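25 October 2026
Doteck bench notes – table clearing, sim only

Back on the clear-the-table chore. Question from Voltasholm is still the same one: could a machine tidy a family table before dinner, yes or no, and they want something better than "sort of" by December.

Same room as before, two arms, right one doing the work. First pick is the tank. I like it as a test because it's a rotten shape – long thin barrel, blocky turret, nothing flat to squeeze that you'd choose on purpose. Wide open on the approach, come in from behind, barrel pointing away from us.

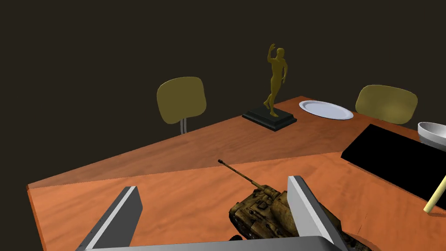 Grip choice is where the time goes. Planner keeps wanting the turret. I'd rather it took the hull low down, but then the fingers run close to the table top and the contact check gets fussy. Set the timeout to 120 seconds for now, will trim later. Skiltico's grasp scorer ranks turret first too so it's not just ours.

Things a kid would do without thinking that we still script by hand:
pick order (near stuff first, so the arm isnt reaching over it)
plate vs bowl, different grip each
the stick lying on the black thing – move it first or lift both? no rule for this yet
statuette – by the figure or by the base? I say base, the raised arm looks like a handle to the planner and it shouldnt

Then there is where things go. The sofa has clutter on it too, so "put it on the sofa" is out as a lazy fallback. Left arm is parked upright on that side and for now stays parked. Two arms at once is a separate job, 2 planners fighting over 1 table was no fun last time.

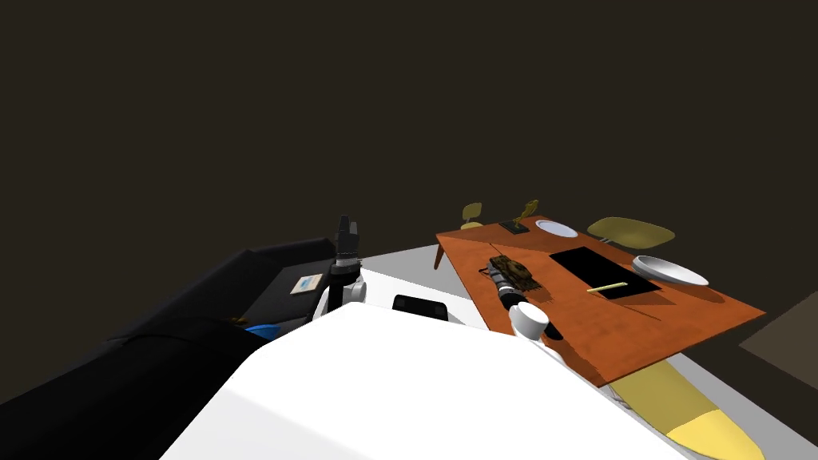 Notebook 2, p. 937

Chair clearance also needs a look. Base can't roll anywhere it likes with chairs round the table, and a real kitchen will have them pushed out worse than this. Châu build has the newer collision margins, try that before touching teh base path.

My own answer today: sorting and carrying, getting there. Deciding what counts as tidy, no. Wouldn't leave it alone with the good plates.

To do – rerun with hull grip forced, log finger gap at contact, write the stick rule, ask Voltasholm if toys go in a box or on a shelf.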